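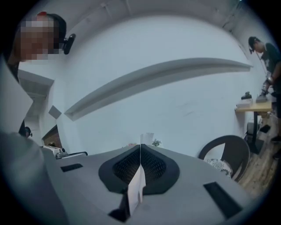 The white table, the board and what stays on them

The back room has a long white wall with one floating shelf on it, and for most of the spring I worked at a table that was too full to work at. This post is a record of how the surface is set up now. It is mostly for my own reference. Pallavi Shakya asked for the same information by email, so she can read it here.

The table is white, with a dark round cable hole near one end. I bought it secondhand under the name Ellton, which may be the model or may be the maker; the label was no help. The top is 7 years old by the seller's account and sits level after I packed one foot with card. White shows every mark. I wipe it with a damp cloth and a drop of dish soap, then go over it once more with plain water. Spray cleaners leave a haze that is visible from the side, and I have stopped using them.

The chair is the Gritalow, dark brown with a rounded back. The seat is hard, so it has a white patterned cushion. The cushion ties had to be shortened by 14 millimeters each to stop it creeping forward. I cut them, folded the ends over and stitched them by hand with doubled thread.

Plants are limited to the far edge of the table. They are artificial. I tried a real fern there in July of last year and it dropped leaves into everything. The fake ones need dusting, and a soft paintbrush does that better than a cloth, particularly on the small succulents where a cloth catches on the points. The pink flowers get taken outside and shaken.

The part that made the most difference is the board. It is a pale, light wooden rectangle with a small round hole cut in it, and it lies loose on the tabletop. Anything being folded, sorted or flattened goes on the board, and everything else keeps off it. I set it at an angle to the table edge, which matches how my forearms come in when I lean over. Square to the edge looked tidier and was worse for the wrists. 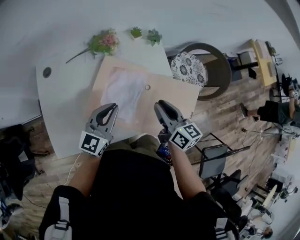
Thin cloth is the hardest material to handle on it. A translucent fabric has very little weight and no stiffness, so it slides when pushed and bunches when pinched. The method I settled on is to find one corner, hold it down near the edge of the board, and draw the opposite corner away slowly until the diagonal is straight. Then repeat with the other pair. Smoothing from the middle outward came second in my tests — it moves the wrinkles but also moves the cloth.

I timed both methods with a sheer square from Rostami, a remnant shop two towns over. Corner to corner, a full session of repeats took 357 seconds. Middle outward took longer, and I abandoned it before the end with the cloth on the floor. One session each is a small sample and I would not argue from it.

The board has been sanded twice. The first pass, with what I had in the drawer, left a surface that snagged fine weaves. The second was done with 3000 grit paper, used dry, along the grain only, and sheer fabric now moves over it without catching. I have put no finish on it. Nandinton sells a hard wax that was recommended to me, but a waxed offcut felt slightly tacky in warm weather, and tack is a problem with light cloth.

Two items are still open. The edge of the round hole needs a finer chamfer on the underside. The shelf also needs its fixings checked before anything heavier goes on it — the wall behind is plasterboard for part of its length, and I have not yet mapped which part.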